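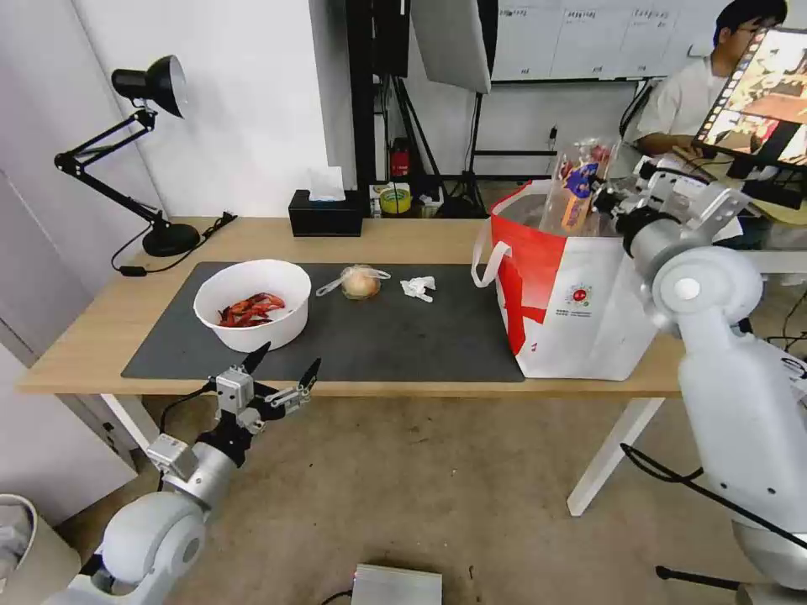

Ashok Maurya wrote in after my first notes on the Riltent grippers to ask whether I'd still recommend them after the October fault, and whether his lab should cancel its order. My answer is no, don't cancel, but do read the section on the stop button before you put a hand anywhere near the fingers.

I love these grippers. I've used three different pairs on a two-armed robot and this is the first pair I've looked forward to working with in the morning. They also gave us a proper fright, and I'd be a poor reviewer if I tucked that away at the bottom.

## What you get

Two grippers, metal brackets, dark pointed fingers, a short cable for each, a box of screws (more than you need, bless them) and a printed guide. Ours came from Domínguez and both were on the arms by lunchtime. The bracket holes lined up first go. If you've ever had to file a slot in a mounting plate with everyone waiting, you'll know how happy that made me!

The control panel is plain and quick. You set the opening width, the closing speed and the squeeze, and you can save each lot of settings under a name. I've got one called "bag", one called "bowl" and one called "Selma", which is for the awkward things Selma Dumitrescu brings in.

## How they handle

Our work is table jobs: shopping bags, bowls, food packets, tissues, that sort of thing. Clear plastic is the real test for me. It slides, it folds over on itself and it looks like nothing at all to half the cameras on the market. The Riltent fingers come to a narrow point, so you can go down into the mouth of a tote bag and take hold of a packet by its top without fighting the bag for it. Our old Stidis pair had broad pads and would take the packet, the strap and a good bit of the bag as well.

They're lovely on soft things too. I had a wrapped bun up and down all one afternoon and it was still a bun at the end, which I can't say for the ones the Stidis pair had a go at. Smooth bowls are harder. You want the slow closing speed and you want to come at the rim straight, otherwise the points skate along it.

## The fault

We were on the bag job. The right gripper had closed on a packet and Fermín Troncoso didn't like how the strap was lying, so he pressed stop. The arm stopped. The gripper didn't. It carried on closing, quite slowly, until the packet split along its seal, and it stayed clamped with the panel showing "open".

The "open" is the bit that bothers me. Fermín had his hand halfway to the bag when Graciela Gaete shouted at him. He was fine, not even a pinch, but he'd read the panel and believed it, and so would I have done.

We pulled the power at the wall. The fingers stayed shut. There's a small release screw on the side of the gripper body and the guide does mention it, on a page about cleaning of all places. Two turns and the fingers went slack.

I spent the next few days trying to make it happen again. It did, but only when all of these were true:

- the gripper was already closing when stop was pressed
- the squeeze was set above 500 on the panel's scale (it goes to 1,000)
- we were running our jobs through Matance and not straight from the Riltent panel

Out of 10 tries set up that way, it went wrong in 3. Run straight from the panel it behaved itself every time. The left gripper did it as well, so I don't think we had a duff unit.

Yamila Navarrete at Riltent rang me back the same day I sent the log, and I can't fault her for that. Her reading is that a stop sent through Matance reaches the arm first, and the gripper can be left working through its last order with no new one coming. The panel meanwhile shows what was last asked for, and the true finger position never comes into it. She sent an update, which we put on both grippers.

## Since the update

I've run the same test many times over and haven't seen the runaway close again. The panel now has a separate line for where the fingers are, in bigger type than the rest. Good! I'd have liked it from the start.

Two grumbles remain. The gripper still holds its grip when the power goes. I can see why you'd want that with something breakable in the air, but I'd like to be able to choose. And the release screw needs a small hex key, so ours now hangs on a bit of string by the table. A thumb wheel would be so much nicer.

Our own habits have changed as well. We stop, then we look at the fingers, then someone says "clear" out loud, and only then does a hand go in. The squeeze stays under 500 for anything in plastic, and to be fair I've not found a packet that needed more.

## Should Ashok keep his order?

Yes, Ashok, keep it. Check that the update is on before you fit them, find the release screw and turn it once so you know how it feels, and try the stop with the gripper closing on a rolled-up cloth before you try it with anything you care about. If you're using Matance, do that test through Matance.

I'm giving them four out of five. Before October I had five written down, and I'd happily put the fifth back for a thumb wheel and a guide with the release on the front page. Meanwhile the right one is back on the bag job – and Selma has just brought in a net of oranges.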